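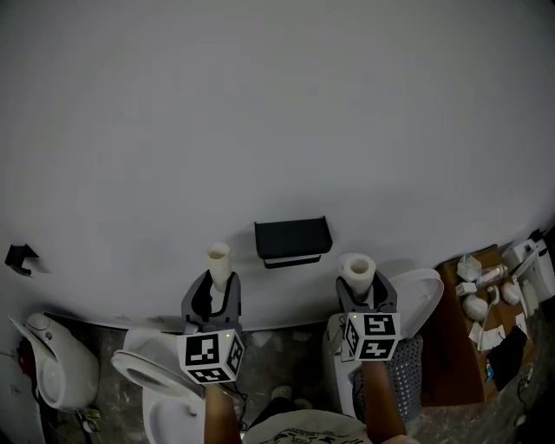 Toilet paper and a paper cup, both white.

The unit price and me

July 27, 2022
Filed under: Money, Household, Mistakes

I have been a member of a warehouse store since June of last year, and I would like to report that I am saving so much money I can barely afford it.

The store is the Wodumari out past Plonusthorpe, in the building that used to be a roller rink. You can still see the rink in it if you know where to look. The floor has a slight polish down the middle of the frozen aisle and the carts drift to the left, as I used to.
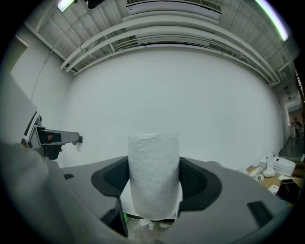
2 min read

The membership was supposed to be a sensible decision. I had read an article about unit pricing, and for a week or so I was unbearable in supermarkets. I stood in front of the shelf tags doing division. I told a stranger that the big jar of peanut butter was a worse deal than the small one, and she put the big one in her cart while looking me right in the eye. I thought I would be happier among my own kind.

So I paid my annual fee, had my picture taken for a card on which I look like I'm being held somewhere, and went in for coffee filters.

You can't buy coffee filters at Wodumari. You can buy 500 coffee filters. I drink one pot of coffee a day, so I had just planned breakfast well into the following year, and I remember feeling pleased about this, as if I'd taken out a small life insurance policy. The unit price was wonderful. I also came home with a tub of cumin, a kayak paddle (one), and enough batteries to run a lighthouse.

The receipt said $118. I want to be fair to the store and note that it would have cost much more to buy all of those things elsewhere. I also want to note that I wouldn't have bought all of those things elsewhere, or anywhere, and that I live on the second floor, a long way from any kayaking.

What the article left out was storage. My apartment has one real closet. It used to hold coats. Now the coats live on the back of a chair and the closet holds supplies, and I have started calling it "the pantry" in front of guests, who can see perfectly well that it has a clothes rod in it. The cumin is in there. The cumin will be in there when the building comes down.

There's a formula for this, I'm sure. If you pay rent by the square foot, then the square feet occupied by dish soap are costing you rent, and the dish soap should be chipping in. I tried to work it out one evening and got far enough to see which way it was going, and then I stopped and made some coffee.

The other thing is that plenty changes how you behave. When I had one roll of paper towels I used them like a person in a wartime novel. Half a sheet for a spill. I'd use a sponge first and bring in the paper towel for the finishing work. Now I take three sheets to dry a grape. Same with dish soap, same with trash bags, which I've been throwing out with almost nothing in them, like a duke. I am fairly sure I use twice as much of everything at two-thirds of the price, and anyone who liked that article is welcome to do the division.

In the spring I decided I'd had enough and tried going the other way. There's an app called Odero that sends you household things in tiny amounts just before you run out of them. You tell it how many people live in your home and how often you do laundry, it thinks about this, and a little box comes. I lied about the laundry. As a result I was sent detergent at a pace that suggested a family of athletes, and when I went in to correct it I had to answer a follow-up question about whether my circumstances had changed. I felt judged, canceled, and went back to the rink.

I did keep one thing from the Odero period, a small bottle of Ki dish soap that smells like a cucumber having a nice day. It cost 16 dollars. Per ounce it's the worst purchase I've made in my adult life, and it lasted me two months, as I wouldn't let myself use more than a drop at a time. I looked forward to washing the pans. I have rinsed out the bottle and refilled it from the Wodumari jug, and it isn't the same, but the bottle is still nice to hold.

My renewal notice came last week. I have been carrying it around in my bag. The case for letting it lapse is strong, and I made it out loud, in my kitchen, with some force. Then I opened the closet to get a trash bag and noticed that the coffee filters were lower than I'd like. There's still a good thick stack of them. They'd see me through to fall without trouble. But I could see the bottom of the box on one side, and I didn't care for it.

I'm going on my next day off, early, before the carts are all taken. I'm only getting filters. I have a list and the list says filters. If they have the other paddle I'm going to look at it, and I'm going to check the price per foot.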